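4. Where the work happens

4.1 The upstairs table

I said in the introduction that I came to this study sideways, and this is the section where it shows. I had gone to Randbridge to look at how people in small offices handle incoming supplies, and what I kept writing in my notebook was stuff about boxes. Not what was in them. The boxes themselves, open and half open, and where they sat while people decided what to do with them. By the second visit I'd given in and changed the topic.

The Kallio office is on the upper level of an old workshop building in Randbridge. You come in at the bottom, climb a stair, and arrive in a big open room that does everything at once: it's the place for mail, for lunch, for meetings, for packing things up and sending them back out. Seven people work there. There is no storeroom, and I want to get that on the table early (sorry), because both of the other sites I visited do have one and it changes everything about how a box gets treated. At Joncombe a delivery goes behind a door and stops being anybody's problem. At Kallio it stays out in the room with you until somebody deals with it, and you see it every time you get up for coffee.

I stayed for two weeks, most days from opening until late afternoon. I sat wherever there was a chair. I wrote down every time a carton changed state, by which I mean it was opened, closed, emptied, filled, flattened or moved to another surface, and next to that I wrote whatever people said while they did it. They said a lot! I had worried that folks would go quiet with me there, and for a morning they did, and then someone asked me to hold a piece of tape and after that I was furniture.

4.2 Lids, flaps and the in-between box

My first coding sheet had two columns, open and closed. It lasted less than a day. A carton with its flaps folded in isn't open in the way a carton with its flaps standing up is open, and people in the office plainly treated the two differently. Flaps up meant I'm still in here, leave it alone. Flaps folded in meant help yourself, or sometimes it meant I've finished and the next person can close it. Nobody had ever agreed on this out loud, as far as I could find out. When I asked about it I mostly got a shrug, and then a surprisingly detailed answer.

So I added a third state, which I called resting. A resting box has had its flaps tucked in but hasn't been shut. Figure 2 is the kind of thing I mean -- a carton with its orange inside flaps folded inward while it's being handled, up on the level with the small dark-topped table, with the railing beyond it.

I went back and forth on whether resting was a real category or just something I'd made up to tidy my sheet. What convinced me was the arguing. When a resting box got closed too early by somebody walking past, there were complaints. When it got left resting past the end of the day, there were complaints too, from different people. You don't get complaints in both directions about a state that doesn't exist.

Cartons with a colored inside turned out to be handy for me as a note taker. The outside and the inside are different colors, so I could tell from my chair on the far side of the room whether the flaps were showing. I suspect this helps the people who work there as well, although when I put it to them one person said she'd never thought about it and another said of course, that's the whole point of the color. I'm leaving that one unresolved. The sample isn't big enough to say, and I only started writing down the color of the insides in the second week.

Something else I should have noted from the start and didn't: the hands. People fold flaps in a fixed order, and the order is personal. Short sides first for most, long sides first for a stubborn few. If you reopen a box that someone else has tucked, you can tell whose it was. I heard this used as evidence more than once, in a friendly way, when something had been put back in the wrong box.

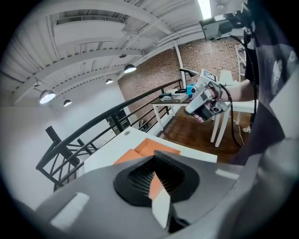 Figure 2. A resting carton, its inside flaps folded inward, in the loft room with the railing and brick wall beyond.

4.3 What the room does to a box

It would be easy to write about all this as if boxes lived on a blank background. They don't, and a loft is a pretty bossy background. The room is tall, with a white ceiling and the steel left showing, brick at the back, a wood floor, and black pendant lamps hanging over it all. It's a nice room. It's also a room where there aren't many places to put something down.

Three kinds of place mattered in my notes. The first was the small table, which was the default. New cartons landed there, and since the top is small, a second carton usually pushed the first one into getting dealt with. I logged 36 cartons through the room in all, and the table was the first stop for most of them. The people at Kallio think of the table as a problem and would like a larger one. I'd gently suggest the opposite. At Joncombe there is a long counter just inside the storeroom door, and cartons sit on it until they get a layer of other cartons on top. A small table makes you decide.

The second was the wire shelving. This is where things went once they had been unpacked, and it was the only place where a full carton could sit without drawing comment. You can see through wire shelves, and people used that: they'd stand back from the unit and look for what they wanted before walking over. Cartons with lids interfered with this, so a lidded box on the shelves tended to be turned with its label out, or to lose its lid completely. I found lids in odd places all through both weeks.

The third was the floor along the railing, and here I have to be careful, because it was the touchiest subject in the office. The floor there is convenient. It's right by the top of the stair, so anything going out again could be left there to be picked up on the way down. It's also where people walk. Two of my interviewees told me that nothing is ever left by the railing, and I have it in my notes on most days of the study. I don't think they were fibbing. I think a box that's on its way out has already stopped counting as a box in the room, at least to the person who left it there.

4.4 Closing up

The last half hour of the day had its own rhythm. Somebody would start on the table, and that seemed to give everyone else permission. Resting boxes got looked into, and either shut or emptied. Empties were flattened, or they were kept if they were judged to be good boxes. A good box was sturdy, had crisp flaps and a lid that closed without tape. I never managed to get a size out of anyone. I tried asking people to sort a pile of empties into good and not good, and they all agreed on nearly every one, quickly, and then couldn't tell me why.

I'd love to do that sorting task properly. It needs more boxes than I had and a bit more control over what's in the pile, and it should be run at Joncombe too, where my hunch is that people care a lot less because the storeroom swallows the empties anyway. The Gatever site is harder to call. They have a storeroom but they leave the door propped open, and in the little time I had there the cartons seemed to get treated partly one way and partly the other.

There are a few things I'd take with a pinch of salt in this section. My notes from the first days use the old two-state sheet, and I recoded them later from what I'd scribbled in the margins, so resting is probably undercounted early on. I also got asked to help more and more as time went on, and I said yes (it would have been rude not to), which means that a handful of the flattened cartons were flattened by me. I've marked those in the log and left them out of the closing-up counts. The ones where I only held the tape are still in.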